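What We Learned From Our First Long Trip in the Van 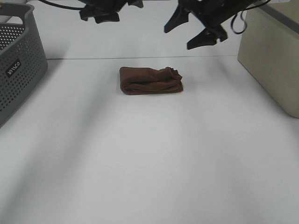

I meant to write this up the week we got back, and then the laundry happened, and the taxes, and the dog's tooth, so it is 14 March 2024 and I am only now sitting down with the notebook and a pot of tea. Some of you have been writing to ask how the van did (thank you, I love those emails!) and I kept answering in two lines and promising more. Well, this is the more.

For anyone new, we bought the van secondhand a little under a year ago. She is a high-roof model that had been a florist's delivery van, and for the first few months she still smelled of eucalyptus whenever the sun got on the side panels. We named her Skaltia, after a word my husband made up during a Scrabble game and defended for twenty minutes. He lost the points but the name stuck.

The trip was twenty-three nights, down through the high desert and back up the coast, and it came to 3,000 miles on the nose, or close enough that my husband drove once more around the block at the end to make it so. Before that the farthest we'd taken her was the lake, where we'd slept two nights and eaten mostly sandwiches. Looking back, the lake didn't teach us much. You can put up with anything for two nights, even a mattress that's a hand too short.

So the mattress was our first lesson. I had cut it down myself with a bread knife, very proudly, and I had measured it against the platform and not against my husband. By the fourth night he was sleeping on the diagonal with his feet in the pantry. We pulled into a little town called Kwan, which is one gas station, a feed store and an upholsterer, and the upholsterer was a patient man by the name of Cheng-en Huang. He looked at my bread-knife work for quite a while without saying a thing. Then he glued on an extra section, covered the whole business in a gray canvas, and had us back on the road by suppertime. He charged us $390 and it was worth every bit. I had set aside that money for a solar panel, so there was no solar panel, and I can't say I missed it much with all the driving we did.

The heater was lesson two. It's a Privden, the small diesel kind that goes under the passenger seat, and it had been installed by the man who sold us the van. At home it ran like a dream. Up on the plateau it coughed and smoked and quit, and it did this at two in the morning with frost on the inside of the windows. We piled on every blanket plus both our coats plus the dog, and in the morning we called the seller, who very kindly stayed on the phone while I lay on my back in the gravel reading him what the little screen said. It was the altitude. There's a setting for it, buried three menus down, and once I'd found that, she lit right up and I cried a bit, which I blame on having had no coffee.

I should say something about the campgrounds, because that's what most of you asked. We stayed at eleven of them and slept the rest of the nights on public land or in the driveways of friends. My favorite by a mile was Kivik, out on the bluffs, with only a handful of sites and a bathhouse somebody had painted bright yellow inside. There was a path down to the beach that I counted at 349 steps, on the way up, when I needed something to think about besides my knees. We planned on one night there and stayed four. A couple in the next site had been living in their trailer since they retired, and they had us over for chili and showed us how they hang their wet things on a shower rod across the back. We've copied it since!

The worst one I won't name. It was beside a rail yard. The dog has forgiven us.

As for money, people are shy about asking but I don't mind. Gas was $900 for the whole trip. Food was about what we spend at home, maybe a little less, as there's no point buying a big bag of anything when you have one cupboard. The campgrounds ran higher than I'd guessed, and if I did it over I'd book the coast nights well ahead, when the midweek rates were still there to be had.

Things I packed and never touched: the folding oven, the second lantern, the good binoculars, four of my six novels, and a waffle iron I would rather not discuss. I should have packed more socks, a real doormat, and a longer hose. I borrowed a hose three separate times and each time met somebody nice, so maybe I'll leave it at home again.

We also argued less than I expected. We had one proper fight, over a left turn, and it lasted from the turn until lunch. In a house you can go off to another room and stay mad all day. In a van somebody has to ask somebody to please move so they can get at the bread, and by the time the bread's out it's hard to keep your face straight.

We're going again in April, north this time, and my sister wants to come along for the first week in her tent. I still have to get the back door seal looked at before then, and find out where the drip over the sink is coming from. If any of you have a van like ours and have dealt with that drip, please write. I have already tried the tape.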